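4. What we did with the sorting task

4.1 Why batteries

I should say up front that batteries were my idea, and I've heard about it ever since. Our project group at Ninden had the whole fall to pick a sorting task for the arm, and most of the other teams went with blocks or foam balls, the stuff that forgives you. I wanted something you'd find in a kitchen drawer. Batteries are small, they roll, they're shiny at one end and dark at the other, and when one is pointing at the camera it looks nothing like it does from the side. That last part is really what this whole paper is about, so I'm going to spend some time on it (sorry in advance, I like this part!).

The task itself is easy to say. Batteries start out on the table, a bin stands near them, and the arm has to put every battery into the bin. We call one go at this an episode. An episode ends when the table is cleared or when the clock runs out, and the person at the keyboard isn't allowed to help. We did help a couple of times in September, before we had written that rule down, and those episodes are not in the results.

4.2 Collecting the demonstrations

We drove the arm by hand first, all of us taking turns after lunch, and saved everything. That gave us 349 demonstrations. I was slow and careful, my lab partner was fast and kind of wild, and you can tell whose demonstration is whose just by looking at the wrist angles. We argued for a while about whether to throw out the wild ones. We kept them in, and I'm glad, because the slow ones alone taught the arm to hover over the battery forever and never close.

From those demonstrations we pulled 1,395 still frames and labeled them with a little tool we wrote and named Prollilley. The labels are nothing fancy: a box for each battery, a box for the bin, and a yes or no for whether the long side of the battery can be seen. I did more of the labeling than I'd like to remember, mostly late in the evening with music on, and around the middle I had to go back and redo a bunch where I'd been sloppy about the boxes.

4.3 Two programs, one arm

We compared two ways of picking where to grab. The first one, Nogueira, just looks for the middle of the battery and comes in at a fixed angle. The second, Starnuvard, guesses which way the battery is lying and turns the wrist to match. Same arm, same table, same starting layouts. We ran 202 episodes with each, swapping back and forth between the two so that neither one got all the good afternoon light.

And the light matters a lot! A glossy tabletop is pretty, and it gives you a second copy of nearly everything you put on it. Early on, Nogueira would happily aim at the reflection of a battery and come down short. We could have laid down a mat. We talked about it and decided to leave the surface alone, partly out of stubbornness, and partly because we'd already collected so many demonstrations on it that starting over sounded awful.
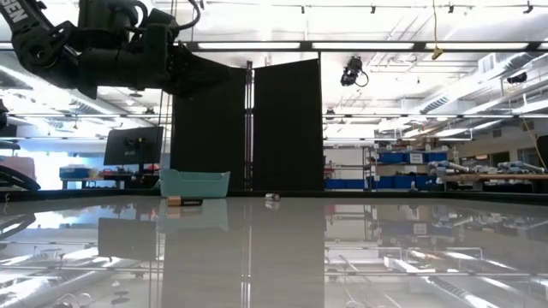
T. Ninden Project Group

Figure 3. Two batteries outside the teal bin, with the gripper raised above the table. The Duracell in front of the bin shows its copper-colored end and its label, and the one farther right is foreshortened. Note the reflections in the tabletop.

A layout like the one in Figure 3 is where the two programs really go their separate ways. With a battery lying sideways like the one by the bin, I honestly couldn't tell you from watching which program was running. Turn the battery so you're looking more at its end, though, and Nogueira tends to put its fingers in the wrong spot and nudge the thing away, and then it chases it. Starnuvard does better there, but it's slower, and sometimes it changes its mind about the angle halfway down and wiggles.

For the hardest layouts we set aside 50 episodes per program and watched every one of them back, writing down what went wrong in plain words. "Pushed it" was the most common note for Nogueira. "Wiggled, then got it" was the most common one for Starnuvard, and I wrote that so many times that it ended up as the name of the column in our spreadsheet. The full counts are in the table in Section 5, along with the layouts where both programs ran out the clock.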